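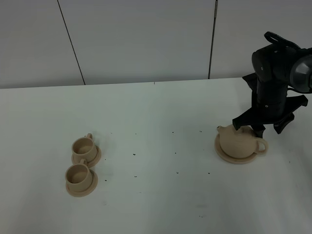
Sample set, teapot on the white table, spout toward the cups.

Progress report, Vedow tea set project
To: Kinga Kelemen, Urnlow Fund
From: Fares Nassar
August 3, 2021

Kinga, quick one, sorry it's late. Shorter than last time too, the long version can wait for the November report.

Where we are. Shape is settled. Squat teapot, short spout, loop handle, cups with a thick rim, round saucers. All in the same plain beige, no pattern. Mona wanted a blue band on the cups and we talked it over twice and dropped it. Might come back for a second run. Lid sits a little deeper than the first version, which rattled.

Handle on the pot is an open ring now. The old one was too tight for anybody with big hands or arthritis and the community lunch people told us so at length. They were right. Fixed.

Saucers. Went back and forth on these more than anything. We had one with a raised ring in the middle to hold the cup and it looked fussy, and was a pain to stack. Went flat. Same saucer style goes under the pot so the kitchens only have one kind to put away.

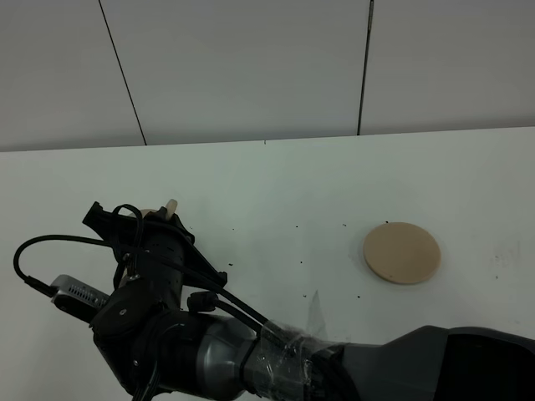
Can the saucers be used without the cups?
They can. Lunch groups have been putting cookies and lemon slices on them, and we're fine with that.

Table layout. This is the part you asked about on the phone. Settled on pot to the right, cups to the left, handles turned back so sleeves don't catch on them. Middle of the table stays open for milk and whatever food is going. Cups close together, saucers nearly touching, otherwise it all spreads out and people end up reaching. The layout card is drafted, one side only, big type. Shukla is checking the wording this week. Still says "tea pot" in one place and "teapot" in another, will fix.

Wiping down. Added a line to the card about wiping the table before the set goes out. Small dark bits show up badly on a white top, worse then on the old brown ones. Damp cloth, then set saucers first, cups next, pot last. 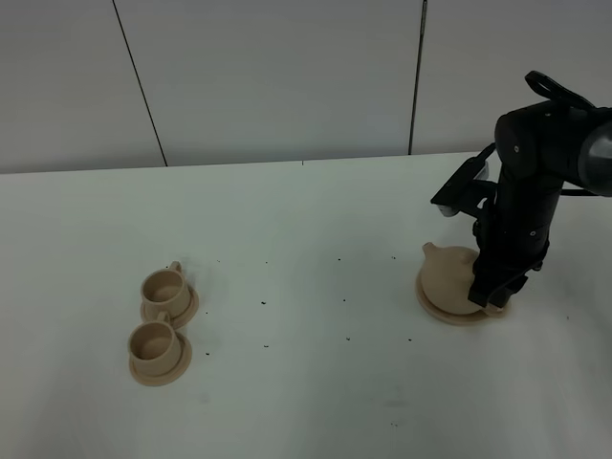

Order of clearing is the same thing backward. Pot off first, with its saucer, then cups, then the rest. Tried it the other way with the Thursday lunch group and the pot was always in somebody's way.

Money. Grant was $1844. Spent so far $998, mostly the samples and the first batch of cups. Another $800 is committed to the teapots and the boxes, invoice not in yet. Leaves $46 which will go on printing the cards. Receipts are in the folder, one taxi receipt missing, I'm chasing it.

Numbers. Target is still 40 sets. No change there.

Problems. Boxes mainly. The spout needs more room than we allowed and the divider pushes on it. New divider drawn up, supplier has it, waiting on a price. If it comes back high we'll pack the pots in their own box and the cups and saucers in another. More tape, more labels, but it works.

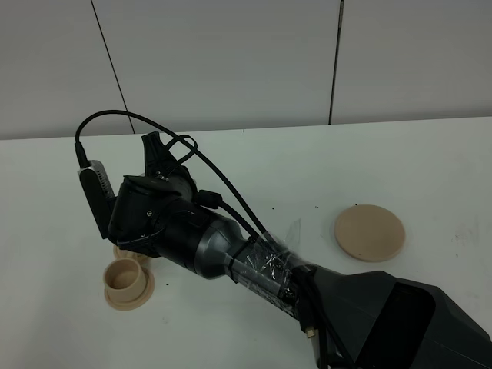 Other open item is storage at the lunch halls. Two have a shelf ready, the third has a cupboard with no key at the moment. Not delivering there until somebody has the key in hand.

Next steps:
Card wording back from Shukla
Divider price, then yes or no on the single box
Mona to visit the third hall
Spare lids, decide how many and where they're kept

Need from you: an OK on the plain beige for the full run, in writing if possible. An email is fine. And let me know if you still want a set for the Urnlow front office, I have it down as a maybe.

Fares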